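Questions about the blue crates, collected from the parts room and the packing bench. Last changed in March by Viola Cocco. If yours isn't answered, write it on the sheet by the door.

## Crates and small parts: FAQ

**Which crates do we use for small parts?**

The blue plastic ones with ribbed walls. They go side by side on the stainless steel rack, long side to the front. We have 59 of them, and Liang supplies replacements when one cracks.

**Can pushbuttons go in with other parts?**

They get a crate to themselves. Stand them upright with the colored cap on top, and keep the same colors next to each other. Don't lay them on their sides — the contact blocks are clear plastic and scratch easily.

**What about bottles and other single items?**

One item in a crate is fine while an order is being made up. Stand it up near the front, where it can be reached over the rim.
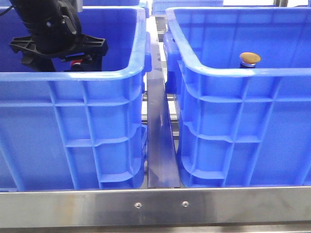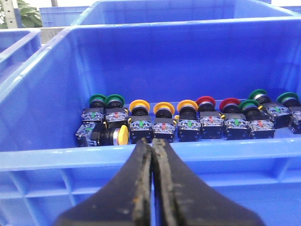
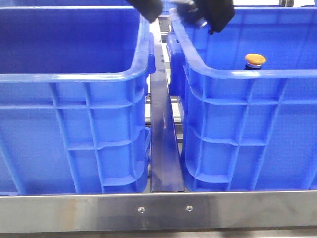 **Can I take a crate home over the weekend?**

Ask Hajnalka Tóth first. She keeps the loan book, and crates that go out on Friday have to be back by Monday at 8 a.m.

**How do I clean a crate?**

Warm water, dish soap and a soft brush. The corners between the ribs hold the most dirt. Let it dry upside down before it goes back on the rack. Solvent wipes leave the plastic cloudy, so please leave those on the bench.

**Where do the labels go?**

On the short end, in the top panel. Use the Pusau labels, which come 100 to a roll. The older ones from Brurkano leave glue behind, and we are not reordering them.

**How many crates can I stack?**

Two when they are full. Empty ones can go higher on the floor by the wall, but not on the rack.

**A crate has a cracked rim. Is it still usable?**

Take it out of use and put it under the bench with a strip of tape across the crack. Kornél Sárközi picks them up on his way to the Istlow store.

**Who do I ask about missing parts?**

Krisztina Gulyás, extension 212. Have the order number ready.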